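Budget for the boring stuff first

Every April I sit down to plan what our little workshop will spend, and every April the arm eats the lot. I get it! The arm is the fun bit. You watch the Indetti demo, you see the quote, and suddenly you're arguing over reach and payload like you're buying a ute.

But look at what the thing does all day. Ours spends its time on spoons, bowls and cups, and the jobs that chew through our hours are small and fiddly – getting a decent hold on a thin handle, say.

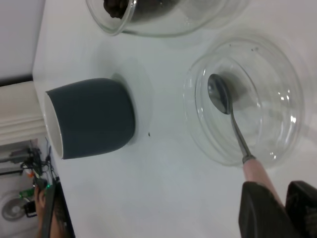

So my view is that fingers deserve their own line in the budget, and a fat one. We put aside around 30 per cent this year for grippers, spare pads, cables and crockery (yes, crockery, buy heaps of it) and I'd go higher next time. The Wasuvari fingers we bought on the cheap lasted 6 weeks. I'd happily have taken a plainer arm and two good sets of hands.

The other thing I'd fight for is somebody's time. A quote never has a line for the person at the bench, resetting the cup and wiping up, and that person is your biggest cost by a mile. If your grant won't pay for them, ask for a smaller robot.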